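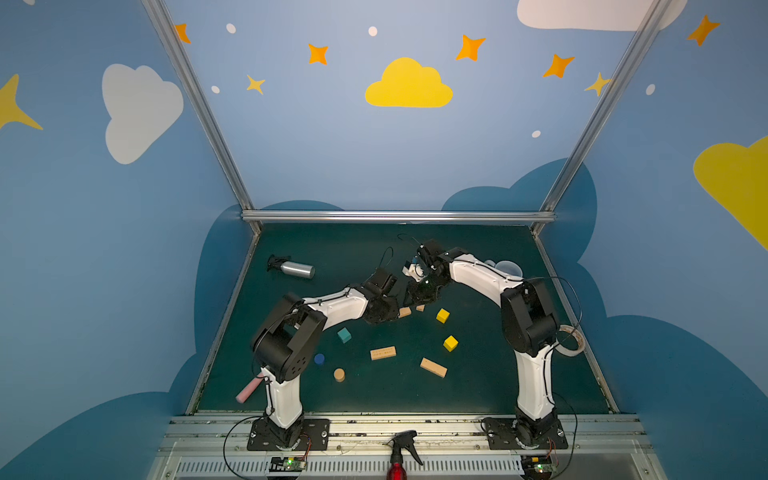

Loose wooden blocks, plain and painted: how do you store and clean yours?

Posted by Ineke Wuyts

Hi all! I've got a table that is forever covered in wooden blocks. Plain wood ones, long and short, a couple of yellow cubes, a teal one, little cylinders, and then all the stuff that ends up in between (water bottle, roll of tape, a cup or bowl, you know how it goes). The walls round it are light blue with clouds and stars and I love them, but the tabletop is dark green and shows every bit of dust.

Two things I'd like to know. Can I clean painted and bare wood the same way? And do you sort by colour or by shape? I bought a big tub from Zendstead and it's hopeless, everything small sinks to the bottom and I end up tipping the lot out.

Kobe Jacobs

Don't soak the bare ones! I did that once with a whole set and the long blocks went furry and never sat flat again. Damp cloth, tiny drop of washing-up liquid, wipe, then leave them on a tea towel overnight. Painted ones can have the same treatment, just go easy on the corners where the paint chips first. And spray the cloth, not the blocks.

For sorting I'd go by shape every time. Mine are in shallow trays, one for cubes, one for long pieces, and a jam jar for the cylinders so they stop rolling off. We have more than 60 blocks and it takes a few minutes to put away. If any go rough, a quick rub with fine sandpaper along the grain sorts it out (do it outside, the dust gets everywhere).

Verhoeven

colour. looks nicer on the shelf. also get the bottle off the table, mine leaked and left a ring on two blocks that won't come out

Ineke Wuyts

Thanks both! Trays it is, and I've got a jar ready for the cylinders. Kobe, did you line your trays with anything or just leave them bare? Mine would make a terrible racket otherwise.

Kobe Jacobs

Old felt, cut to fit. Bit of tape underneath at each end and it stays put.

Contact us | © Sestotar Home Help | Back to top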